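Breris Task Data Group
Minutes, September meeting, Esville site

Chair: Tia Ashworth. Minutes taken by whoever sat nearest the laptop. Start 2:10 p.m., a personal best for this group.

1. Minutes of the last meeting
Approved after the word "finished" was struck from item 4.

2. Where the cable set stands
We have 639 recorded episodes of the cable packing task. Of these, 176 have been reviewed and labeled. The rest sit on the Morin drive under folder names that made sense to the person typing them. Tia asked that "new_new_final" stop being used. Agreed, with no names mentioned.

The wrist views are the most useful and the most argued over. Reviewers keep losing sight of the cable at the moment of release and then guessing. 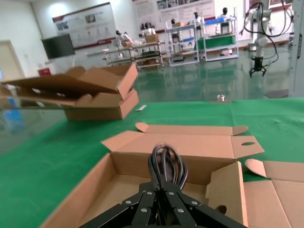
Labeling rules were discussed for forty minutes. The sticking point is when an episode ends. One camp says it ends when the fingers open, the other when the cable has stopped moving. With the gripper right down over the box and the cables looping up out of the gripper in arcs, a reviewer working from a single still can't tell a pick from a place, and two reviewers have been marking such stills in opposite directions since we started. The rule from today: end of episode is the first still in which the gripper is clear of the box and no cable touches it. If the cable is hanging over the side, the episode gets "partial" and we all move on with our lives.

A proposal to add a fourth label, "technically in the box," was withdrawn.

3. Variety
The learning system has been doing well on setups it has seen and badly on everything else. Hinaso's last training run learned, as far as anyone can tell, that boxes live in one spot on the table and that lids always open away from you. We taught it that. The operators are tidy people and put things back where they found them.

From now on the operator shifts the target box and turns it before every episode, using the printed position card. There are 14 positions on the card. "Wherever it was" is not one of them.

Also agreed: keep a second box in view in at least half the new episodes, so the model has to pick one.

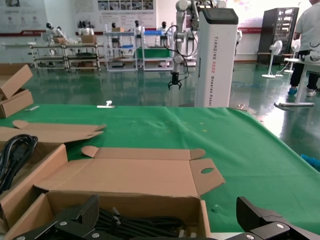 Hinaso wrote in ahead of the meeting to say that moving boxes is fine but the cables matter more. Their view is that a bundle with a tie on it and a bundle without one are two different tasks, and that we have been filing them as one. They would like the two split before the next run, and would like it known that they asked for this in the spring. The minutes so note. Splitting means going back through the reviewed episodes by hand. The silence that followed was taken as consent.

4. Failed grasps
Operators have been deleting these. Please stop. A dropped cable and a second try make a good episode, and a set with no mistakes in it leaves the robot with no idea what to do after one – a position several of us recognized. Failed grasps are to be kept and tagged "retry," with the number of tries in the notes field. Above 7 tries, call it and reset the table.

5. Head view against wrist view
Short discussion, by the standards of item 2. The head view shows both hands and both boxes and is easier to label. The wrist view is closer to the contact. Reviewers will label from the head view first and check the wrist view only where the cable is hidden. Where the two disagree, flag it for Tia, who did not volunteer for this.
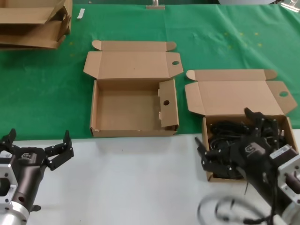 Head view, right hand on the cables, left hand open.

6. Actions
Tia: write up the end-of-episode rule on one page. One.
Operators: position card in use from the next session.
Reviewers: split tied and untied bundles, starting with the oldest folder.
Morin drive: rename folders. Owner to be found.

7. Any other business
The request for better chairs was carried over again. Closed 3:55 p.m.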